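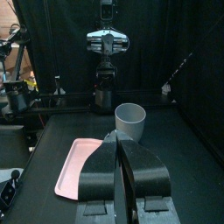

Open Day at the Wernonel Bakery School - my notes

4 minute read

Home | Visits | Recipes | Bread Map | About

We use cookies to remember your settings and see which pages get read. Accept / Manage

28th April, up early, two trains and a bus to Flernidthorpe. Bus was late. Driver let me off at the wrong end of the village so add a walk uphill past the church, then down again. Got there with doors already open and a line for the coffee.

Wernonel is a working bakery with a school on the side. Open day is free but you have to book, and the bread class costs extra. I'd booked the class back in December and then nearly forgot. My ticket was number 191. No idea where they start counting.

First stop the mill room. Small, loud, flour on every ledge. They mill rye and spelt there and buy in the wheat from Drarker, a farm co-op further down the valley. Carmela Piras runs the mill and gave the talk. Quick talker, I lost half of it to the noise. What I did get: stones are dressed twice a year, she checks the flour by rubbing it between finger and thumb, and she won't sell rye the same day it's milled. Somebody asked about shelf life and got a long answer. Good answer, but my pen ran out in the middle of it.

Then the ovens. The big one is a Stojanović, brick, bought secondhand, and it came over in pieces on two trucks. There's a plate on the door with 1084 stamped in it which everyone took for a date (it's the serial number). It holds heat overnight so they do the rye last and leave it in till morning. Smell in there was unreal. I could of stayed all day.

Lunch in the yard. Soup, rye, butter, pickled onions. Ran out of butter before I got to the table. Ate with a couple who'd driven three hours and wanted to talk about their sourdough starter, so we did.

Class after lunch with Rebecca Rinaldi, 12 of us at two long benches. Seeded rolls and one tin loaf each. She's strict on salt - weigh it, no pinches - and relaxed on nearly everything else. My dough was too wet. She had me leave it alone for twenty minutes and then fold it, no extra flour, and it came together enough to shape. Rolls came out flat on one side. Loaf was fine. Next to me a teenager made a perfect braid on the first try, good for him.

Things to know if you go:
- Book the class early, it fills up
- Bring a box or a big bag, you take home everything you bake
- Cash for the shop, the card reader was down the whole time I was there
- Parking is in the field, wear boots
- Last bus back is ealier than the website says

Shop was nearly bare by four. Got a bag of spelt flour and the last rye. They told us 2229 loaves went out last month, shop and market stalls together, and looking at that line I believe it.

Would go again, probably the fall one. They're talking about adding a pastry room by then. Flour recipe to follow once I've used the spelt - the first bake went in the trash, my oven runs hot.

Get new visits by email. Sign up for the newsletter.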